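6 开放日现场演示:果蔬入篮

前面五节把单臂调好、双臂校准好,这一节我带你把整套演示从头走一遍。我自己在Baumgartner展厅的开放日上跑过很多轮,下面的顺序就是我现在还在用的顺序,和Iment软件里的默认流程有几处不一样,碰到的时候我会讲明。

先说观众看到什么:桌上一个空篮子,旁边散着几样果蔬,右臂一样一样抓起来,放进篮子里。听着很简单对吧?可是小朋友能趴在围栏外面看十几分钟不走,大人反倒总爱问“它怎么知道那是青菜”。这个问题的答法我放在6.4。

6.1 开场前的准备

1. 擦桌子。用干的无绒布,擦到没有反光的手印为止。白桌面很挑剔,一个油手印在某些角度下会被识别成一块浅色物体(我吃过这个亏,右臂对着手印来回试了三次)。

2. 摆篮子。椭圆形的藤编篮放在桌面偏左,长的那一边朝着观众和机械臂的方向,也就是竖着放。篮口的花边比篮底宽,摆的时候以篮底中心为准,别拿花边去量。

3. 摆果蔬。标准的一套是四样:黄色长瓜一个,紫红薯一个,青菜一棵,橘子一个。都放在篮子右边,彼此错开,随手一点就好。刚开始我喜欢排成整整齐齐的一行,观众看了反而问是不是位置都写死了。

4. 检查夹爪。上电以后手指应该能完全张开再完全合上,中间没有卡顿。正面的蓝色指示灯亮着再往下做,不亮就回到第3节查接线。

5. 在Iment里载入演示任务,任务编号3272。左臂在这个任务里待命,停在桌子后面的立柱上,全程不参与抓取。

6. 把速度调到33%。默认值比这个快,单看效率当然好,可是观众站得近,快了会往后躲。

注意:果蔬之间至少留出一根夹爪手指的宽度。两样东西贴在一起时,夹爪会把旁边那个推走,推走以后软件要重新识别,场面会冷下来。

小心:围栏门没有关好之前不要切到自动模式。哪怕你只想伸手把橘子挪一下,也请先按暂停。

6.2 跑第一轮

1. 按下“开始”,右臂会先抬到等待位,停一停,然后开始识别。屏幕上每样东西会套上一个色框。

2. 看色框,数目对得上、位置也对得上,就按“确认”。对不上就按“重新识别”,连按两次还不行,多半是灯光的事,翻到6.3。

3. 右臂下降,夹爪张开,套住目标,合拢,再抬起来一点点。我建议你在这里对观众讲第一句话,早了大家在看机器,听不进去。

4. 抬起高度用低位那一档就行。东西离桌面不远,万一夹得不牢掉下来,也只是轻轻磕一下,不会滚到桌子外面去。
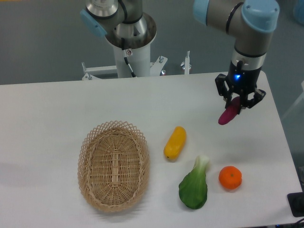 图6-1 夹爪夹住紫红色的长条果蔬,停在桌面上方不远处

5. 停在低位的时候,看一眼夹持的位置。长条形的东西夹在一头也没关系,另一头斜着垂下来是允许的,只要移动时它不晃。晃得厉害就按“放回”,让它重新选抓取点。

6. 按“继续”,右臂移到篮子上方,再下降,松开。青菜叶子宽,容易搭在篮边上,我一般把它排在第二个放,后面的东西可以压一压。

7. 全部放完以后,右臂自己回到等待位,屏幕显示“完成”。这时候打开围栏门,把果蔬取出来重新摆,准备下一轮。

提示:每两轮之间我留8分钟,刚好够重摆和回答问题。要是观众特别多,就别硬赶场次,少跑一轮也没人会怪你。

6.3 现场常见的小麻烦

色框飘来飘去。先看顶灯有没有被人关掉一半,再看桌面上有没有强反光。黄色长瓜表面很亮,转个角度再放,往往马上就好。

橘子滚走。它接近圆形,夹爪的一根手指先碰到它就会把它拨开。在任务设置里把“居中容差”调小一档,同时把橘子有蒂的那一面朝上放稳。

右臂停在半空不动。别慌!看屏幕左下角的提示。十有八九是夹持力没达到设定值,它在等你决定。选“放回”比选“强制继续”稳妥得多,后者我在现场从来不用。

篮子被碰歪。暂停,开门,按6.1第2步重摆,然后必须重新识别一次篮子位置,不能直接继续。这一条Iment的默认流程里没有强制,我自己加上的。

线缆。后面立柱前面垂着的黑色线缆不要为了好看往后硬拽,给它留一点余量。桌边的线也一样,开场前弯腰看一眼,确认没有被椅子腿压住。

6.4 边演示边讲

讲解的稿子不用背,我自己也背不下来。下面这一段是从展厅的讲解页搬过来的,你可以照着念,也可以拆开用。

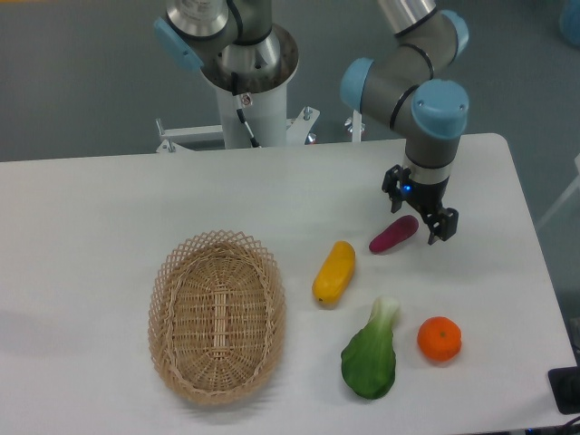 文 | Varero演示组 栏目:开放日手记 10月

每次讲到夹爪张开、悬在紫红薯上方,我就会停下来让大家猜:它会先合左边的手指还是右边的?猜左猜右的都有,吵得很热闹。答案是这个任务里两根手指一起动,由同一个电机带着。知道了这一点,再看它怎么对准就有意思了,它得让目标落在两根手指中间,偏一点都会先推后夹。

然后就有人问那个老问题:它怎么知道那是青菜?我的回答是,软件先看颜色和轮廓,分出桌上有几样东西,再和训练时见过的样子去比。紫色细长的归一类,橙色圆圆的归一类,白梗绿叶的又是一类。它不懂青菜好不好吃,也不知道该炒还是该煮。小朋友听到这里一般会笑,你就趁这个时候按“继续”。

如果有人想亲自摆一次,欢迎!请他站在围栏外指位置,由你来放。尽量答应一些刁钻的摆法,比如让紫红薯斜着、让青菜梗朝里。我遇到过一位观众坚持要把黄瓜果和青菜摆得特别近,右臂试了两次才夹起来,掌声比哪一轮都响。

还有人会问另一条手臂为什么不动。照实说就行:这个任务只用右臂,左臂留给下一节的双臂传递。

6.5 收场

1. 等右臂回到等待位,切到手动模式。

2. 让夹爪空着张开,别夹着东西断电。

3. 在Iment里按“结束任务”,保存当场的日志。文件名保留任务编号,后面加上场次就好。

4. 关闭控制器电源,等夹爪上的指示灯熄灭,再去碰线缆。

5. 果蔬擦干净放回Vuken收纳盒,篮子单独放,上面不要压重物,花边一压就变形。

注意:当天跑满10轮的话,收场后请按第9节检查一次夹爪手指的螺丝。松了就按表里的力矩拧紧,第二天开场前再复查一遍。

双臂传递的摆放方式和这一节不同,请接着看第7节,篮子的位置要重新设置。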